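MEDIA RELEASE
August 2023

Pradmont opens its cloth library, and the cleaning cupboard is invited

PRADMONT – Fluvard, the household re-use group based in Pradmont, is opening a lending and swapping library for cleaning cloths, and we could hardly be more pleased. Starting this month, anyone in town can bring in the microfibre cloths they have too many of, pick up the colours they're short on, and learn how to wash and fold the lot so they last.

If that sounds like a small thing to get excited about, have a look under your own sink. When we ran a trial in July, 55 households took part and between them they handed in 1652 cloths. Plenty had hardly been used. People had bought a big pack, wanted one colour for the bathroom and one for the kitchen, and left the others at the back of the cupboard for years. We sorted every one of them by hand (it took a good few evenings and a lot of tea) and nearly all of them were fit to go out again.

The library runs on colour. Blue is for glass and mirrors, yellow-green for the kitchen, lavender for dusting and pink for the bathroom. It's a simple system that plenty of cleaners already use in one form or another, and it means the cloth that wiped the basin doesn't end up on the bread board. Each borrower takes home a set of four, one of each colour, along with a card for the inside of the cupboard door.

Folding is part of it too. We ask for squares, folded small and stacked with the labels left on, so a set fits in a drawer or a shoebox and you can pull one out without the whole pile coming with it. Stacks don't have to be perfect. Ours certainly aren't!

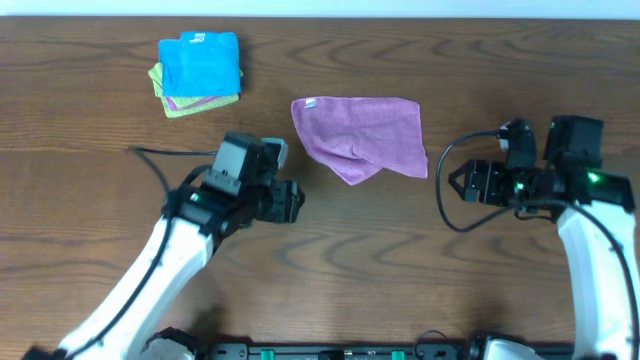
Three cloths folded and stacked, with the pink one lying rumpled beside them.

"I came along to the trial thinking I knew how to fold a cloth," said Beat Ruchti, who coordinates the library for Fluvard. "Then I watched a room full of people do it in completely different ways, and everybody was sure theirs was the right one. We had a lovely afternoon arguing about it. What we settled on is half, half again, and smooth it with your palm. Kids can do it, and they're usually neater than I am."

Every cloth that comes in gets a quick check before it goes on the shelf. We run a finger along the hem to see whether the stitching is holding, look for bald patches in the pile, and keep the tag in place if there is one, as it's the only spot where the washing instructions are likely to be. A cloth with a sound edge will go through the wash many times over. Once the edge starts to pull, we move it to the rag bin for bike chains, muddy boots and paint jobs, and it earns its keep there for a while longer.
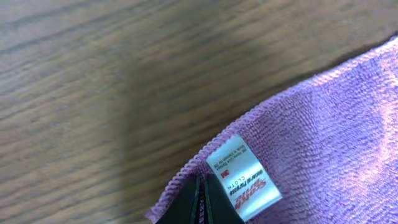
Stitched edge and sewn-in label on a lavender cloth.

Looking after microfibre is easy once you know the basics. Wash it at 60 degrees or cooler, going by the label, and keep it away from towels and anything else that sheds lint. Skip the fabric softener, which coats the fibres and leaves you pushing water around the bench. Hang it to dry. Wash strong colours on their own the first time or two. Our printed guide covers all of this on a single sheet, and we're happy for other groups to copy it.

The library is housed in the front room at Briem, the old drapery on the main street, where the long shelves were already the right depth for a folded cloth. Vereron, the laundry next door, has kindly offered us use of its machines after closing, so everything handed in gets a proper wash before it's lent out. Borrowing is free. Sets can be kept for 3 months and then swapped, renewed or simply returned in whatever state they're in.

We'd love to see schools, sports clubs and share houses get involved, and we can put together larger bundles if we hear from you a little ahead of time. Folding sessions are open to everyone and no experience is needed. Bring your odd cloths, bring the ones you've never taken out of the packet, and stay for a cuppa.

Donations of clean microfibre cloths in any colour are welcome at the counter at Briem. We can't take sponges, mop heads or disposable wipes.

About Fluvard
Fluvard helps households in and near Pradmont share, mend and look after everyday things. It also runs the town's jar exchange and a winter mending table.

Media contact
Beat Ruchti, Library Coordinator, Fluvard
Interviews and visits to the sorting room can be arranged on request.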